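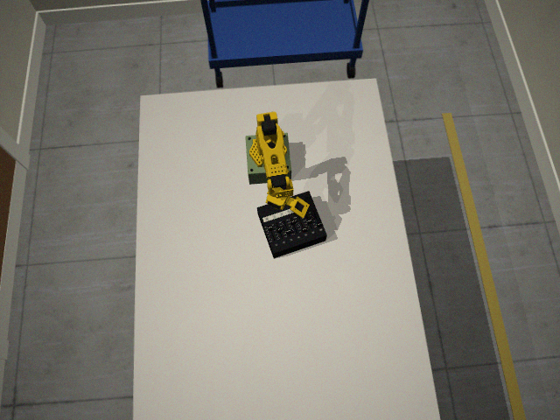

Do we need another booking app?

The Metgate Business Center newsletter asked tenants to write in with views on the new shared-space system, and the office has been kind enough to give me this slot. I rent two rooms on the second floor and I've been in the building long enough to remember the clipboard. I should say at the start that I liked the clipboard.

In case you missed the flyer, management wants to move all meeting room, loading bay and guest parking bookings over to a service called Darnico from January. You put the app on your phone, you tap the room you want, and you get a code for the door. The flyer says it will "end double booking" and "free up underused space." It also says the building has 1,531 bookable hours a month going to waste.

I'd like to know where that number comes from. I asked at the front desk and was told it came from the Darnico sales team. I asked how the sales team got it, and was told they'd worked it out from the old calendar. Well, the old calendar is missing most of what goes on in this building. Half of us walk past the small room by the stairs, see that it's free, and go in. None of that was ever written down. So if you count every hour with no name next to it as waste, of course you get a big number. You'd get a big number for my kitchen too.

Then there's what a "bookable hour" means. Does it include six in the morning? Does it include the loading bay at ten at night, when the gate is locked? I sent these questions in an email and got back a brochure.

Has it worked anywhere else?

The flyer quotes one happy customer, an office park at Bilham, which says bookings went up after the switch. I'm sure they did. If people used to walk in and now have to book, bookings will go up, even if the same number of people sit in the same chairs for the same length of time. It tells you nothing about whether the rooms are being used more.

I know someone at Bilham. Catríona Corrigan runs a small translation business there, and I called her to ask how she was finding it. Her answer was mixed, and I'll try to be fair to it. She likes being able to see from home whether a room is free. The parking part works well and she wouldn't want to lose it. What bothers her is that some firms now book the big room every morning for months ahead and don't turn up. The app shows the room as full, the room is dark, and the door won't open without a code. Under the old way you would have knocked and gone in.

There is a fix for that, apparently. It's called auto-release, and it gives a room back if the door hasn't been opened within a set time. Bilham doesn't have it, as it costs extra. I can't find out whether we're getting it. It isn't in the flyer.

What it costs

We've been told there is "no charge to tenants." I read that a few times. The service charge covers the running of the building, and the building would be running Darnico, so I'd like someone to explain which pot the money comes out of. Nermina Kadrić in the management office did call me back on this, and I thank her for it. She said the first year is paid for out of savings on the cleaning contract. After that it will be "reviewed along with everything else." Make of that what you like. My own rent review used the same words.

She also told me they had looked at a cheaper service, Maurya, and turned it down as it couldn't handle the parking. Fair enough. But I'd have liked to see both prices side by side before a decision was made, and I don't think I'm the only one.

The phone question

Arben Karagiannis on the first floor has raised something I hadn't thought of. He sees clients who are in their seventies and eighties, and they often get here early. At the moment they sit in the small room until he's ready. With coded doors he'll have to come down and let each one in, or book the room all day just in case, and then he becomes the person with the dark room that no one else can get into. He asked for the small room to be left out of the system. I think that's sensible and I haven't heard one good argument against it.

I'm told there will be a tablet by the front desk for people without the app. The last tablet by the front desk was for signing in visitors. It has been showing the same update message since spring.

To be fair to the other side

Kiyoshi Ichikawa, who has the design studio across the hall from me, thinks I'm being a grump. He has lost the big room twice to people who swore they'd booked it, once with clients already in the lobby, and he says any system would be better than an argument in a corridor. He has a point - the double bookings are real, and the clipboard did go missing now and then. I'd be happy with a proper shared calendar that everyone can see and a firm rule that the name on it wins. We could try that for a few months and it would cost next to nothing. If it fails, bring on the codes.

What I'd ask for before anything is signed is simple enough. Tell us how the 1,531 hours were counted, and over what part of the day. Tell us the price for the second year in dollars. Say whether auto-release is included. And leave the small room by the stairs alone.

Management is holding a drop-in about the switch in the ground floor lobby, from 4 p.m. until 6 p.m., and the date will be posted by the elevators. If you can't make it, written comments can go in the box at the front desk, or you can slide them under my door and I'll take them down with mine.

Tomás Dolan, second floor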